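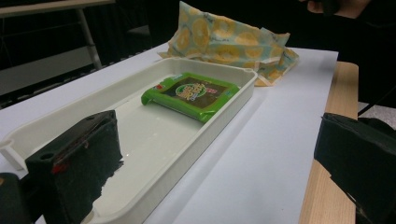
The Snack Tray, and Other Small Mercies

By Zoi Lambrakis

My grandmother kept a tray on the kitchen table, and whatever landed in it before noon was what you took with you when you left the house. Crackers, a wrapped sandwich, a couple of plums if it was summer. She never called it a system (she would have laughed at the word), but I've been trying to copy it ever since I had a kitchen of my own, and it took me until last November to get anywhere close.

What finally got me there was a visit to Asmaa Ragab, who packs food for a family of five out of a narrow kitchen in Molwood and somehow stays cheerful while doing it. She starts at 6 in the morning by rolling out a sheet of plain white paper over the table. Crumbs, drips, the odd smear of jam, it all goes on the paper, and when the packing is over she folds the whole thing in on itself and carries it off. I had been wiping my table down three times a morning like a fool!

Then comes the tray. Hers is plastic with raised sides, and I'd recommend the same to anybody, in white if you can find it, because a bright packet shows up so nicely against it when you're half awake. Anything that's leaving the house goes in. Anything that's staying goes back in the cupboard.

The wraps get their own spot behind the tray. I'm very fond of fabric food wraps, especially the cheerful printed ones, and a pattern of lemon slices does a lot for a dark winter morning. Mine never lie flat, and I've stopped minding. A wrap that's creased all over will still fold around half a sandwich, or the heel of a loaf, or a wedge of cheese. If yours is a waxed one, wash it in cool water and hang it over the faucet to dry. Hot water is hard on the wax.

As for packaged snacks, I used to feel a bit guilty about them. Asmaa doesn't. One packet each, tucked in beside the homemade things, and the children pick their own the night before, which has ended a great deal of arguing on the stairs. Mine are grown now, so I only have myself to argue with, and I usually let me have the chocolate.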